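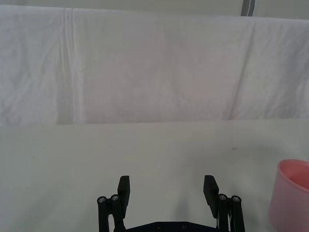

Gripper open over the table.

The stopwatch sheets from November are finally typed up, so I can write down how the kickoff coverage drills went. This is for the assistants at Stullerow who asked, and for me next summer when I have forgotten which version we settled on.

Background for anyone who doesn't follow our league. We are a small-roster high school program. Most of our starters play on both sides of the ball, and the same kids also cover kicks. By the fourth quarter they are tired, and our average opponent starting position gets worse by several yards compared with the first half. I had assumed this was a speed problem. The sheets say it is mostly a lane problem.

I charted 17 kickoffs from film. For each one I marked where every coverage player was when the returner caught the ball, and again when the returner committed to a direction. On the long returns, the two players inside the contain man had drifted toward the ball before the returner made a cut. Their split times were close to normal, and they arrived on schedule in the wrong place.

The drill we used before was the standard one. Line up, sprint, break down at a cone, tag the returner. It trains the sprint and the breakdown. It does not train the middle part, where a player has to stay in his lane while a blocker is trying to move him out of it.

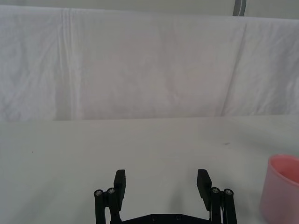 Same table, fingers apart.

The replacement drill, which we have been calling Yagi because that was the word on the wristband card, works like this. Mark lanes with flat field markers at five-yard intervals. Put a blocker with a hand shield in every other lane. The coverage player may go around the shield on either side but has to be back inside his own markers by the next interval. The returner does not move until the last interval. Then he picks a side and everyone finishes the play at thud tempo, no tackling to the ground.

We ran it in blocks of 6 reps with full rest between reps. I tried shorter rest and dropped it after one session. Tired players cheat the lane re-entry, and then you are practicing the mistake. If you want conditioning, do it at the end as a separate item.

Total running distance per player came to some 700 yards per session, measured off the field markers and not from any tracking device. That is high for special teams time. We took the gassers out of the schedule on those days to make room for it.

A few notes on setup:

Flat markers only. Tall cones get kicked and the lanes shift without anyone noticing.

Film from the end zone. The sideline angle hides the drift completely.

Rotate the shield holders every block. They get lazy faster than the runners do.

Keep the kicker out of it. A coach with a whistle gives a more consistent start, and the kicker has his own work to do.

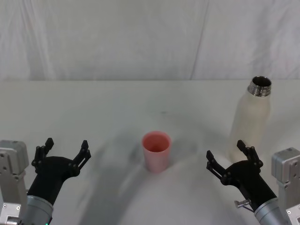

White tabletop and cloth backdrop.

Results, with the usual warning about small samples. In the last 3 games, the inside players held their lanes on nearly every kick I charted. The exceptions were both against Kelora, who run a double team on the second man in from the sideline. The drill has nothing in it that looks like a double team. I would add a second shield holder for that lane and see whether the re-entry rule still makes sense. It may need ten yards instead of five.

I have not separated the effect of the drill from the effect of weaker return units late in the schedule. Isico had their backup returner in and fair caught most of what came his way. Those kicks are left out of the chart.

Still to do: recut the film by lane instead of by game, and decide whether the punt team gets a version of this. Punt lanes are wider and the release is different, so the marker spacing will have to change. I have a sketch of it on the back of one of the sheets and will post it when it is legible.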